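Section 4. Sorting and Folding Clothing in the Resident's Room

4.1 Purpose of this section

This section sets out how household staff are to clear, sort and fold clothing that has collected on beds, chairs, cushions and floors in Vaden residences. It applies to all furnished rooms, including those fitted with the Skuvano shelf unit. Laundering is covered in Section 5, and the assembly of shelf units in Section 3.

Staff who have not completed the household induction must work alongside a trained colleague. Questions about this section should be addressed to Yupin Chaiyaporn, Household Standards.

4.2 Before you begin

1. Knock, state your name and wait for an answer. If there is no answer, follow the entry procedure in Section 1.

2. Ask the resident which items may be handled. Record any item the resident wishes to leave in place on the room card.

3. Clear a flat surface for folding. A made bed or a table is suitable. The surface must be clean and must measure at least 48 inches along one side.

4. Place the following within reach: one Prosia mesh bag for laundry, one open carton for items to be returned to the resident, and the room card.

5. Check the floor for cables, chargers and shoes. Move shoes to the wall in pairs. Do not unplug a cable without the resident's consent.

CAUTION: Cables lying on a pale floor or a pale bedspread are easily missed. Check the area on foot before carrying any load that blocks your view.

4.3 Clearing a pile

Piles are cleared from the top down. Pulling a garment from the middle of a pile can stretch knitted fabric, tear a seam or send small belongings to the floor.

1. Lift off any folded item first and set it aside flat. It does not need to be refolded unless it has come open.

2. Take the next garment by the shoulders or the waistband. Do not lift by a sleeve, a strap or a drawstring.

3. Check every pocket. Coins, keys, tickets and medication are placed in the return carton and noted on the room card.

4. Decide whether the garment is to be folded, hung or laundered. When in doubt, ask the resident. Do not judge by appearance alone.

5. Continue until the cushion, chair or bed beneath is bare. Shake out the cushion cover and return it to its usual position.

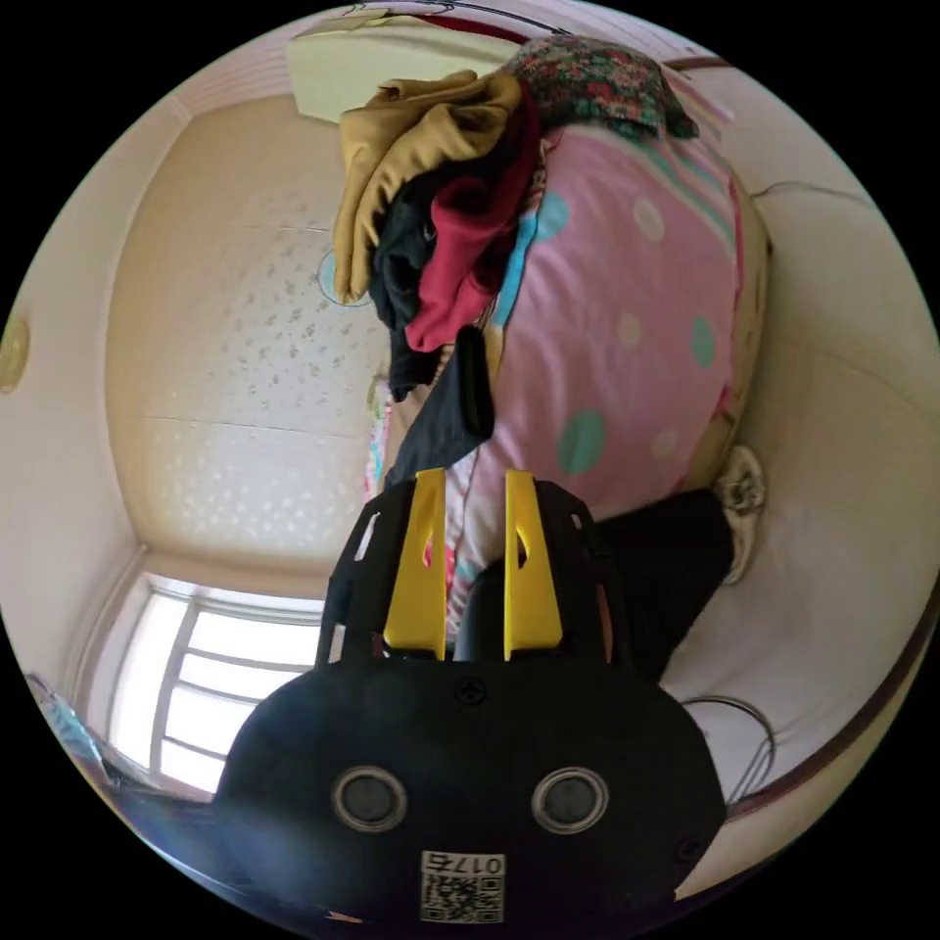

Color is the first sorting key used in Vaden residences, and it is applied as each garment leaves the pile. Light items, bright items and dark items are laid in three separate rows on the folding surface, with patterned items placed according to their background color. Where several strong colors have been heaped together, as with the mustard-yellow, red and black clothing on the pink polka-dot cushion, each one must be lifted clear and opened out before it is assigned to a row. A folded floral cloth resting on top of such a pile is removed first, in keeping with step 1. Black garments often hide one another, and staff should separate them by hand before counting a row as complete.

NOTE: A bag found near the clothing is not part of the pile. Leave it closed and move it only as far as is needed to work safely.

4.4 Folding

The standard fold produces a flat packet that fits the Skuvano shelf with the folded edge facing outward.

Shirts and tops

1. Lay the garment face down and smooth it from the collar to the hem.

2. Fold one side to the center, then fold the sleeve back along the same line.

3. Repeat on the other side.

4. Fold the hem up to the collar in two even turns.

Trousers

1. Close the zipper and any buttons.

2. Lay one leg over the other and straighten the seams.

3. Fold the hem to the waistband, then fold once more.

Cloths and scarves

1. Fold in half along the longer side.

2. Fold in half again until the packet matches the width of the shelf divider.

Knitted garments are always folded and never hung. Garments with beads, sequins or loose trim are laid in the top drawer with tissue between them.

4.5 Placing items in storage

1. Place heavy items on the lower shelves and light items above.

2. Keep each color row together. Dark items are placed on the left, bright items in the center and light items on the right.

3. Do not stack packets higher than the shelf divider.

4. Place laundry in the Prosia bag, close the bag fully and attach the room tag.

5. Return shoes to the rack. Single shoes are placed on the rack as found, and the missing shoe is noted on the room card.

CAUTION: The load limit for one Skuvano shelf unit is 100 pounds when fixed to the wall. A unit that has not been fixed to the wall must not be loaded at all. Report it to the maintenance desk at extension 256.

4.6 Completing the room card

Enter the room number, the time at which work was finished and your initials. List any damaged garment by type and color, and describe the damage in plain terms, for example "red top, open seam at left cuff." Do not attempt repairs. Damaged garments go to the Aydoğan mending service, which collects from the linen room.

The resident should be shown the finished shelves and asked to confirm that nothing has been misplaced. If the resident is absent, leave the upper copy of the card on the folding surface.

Room cards are kept for 20 days and then destroyed. Requests for an earlier card must be made in writing to Manikandan Namboodiri, Residence Records.

4.7 Revision

This section was issued on November 9, 2023, and replaces all earlier instructions on clothing. Section 5 will be reissued in December.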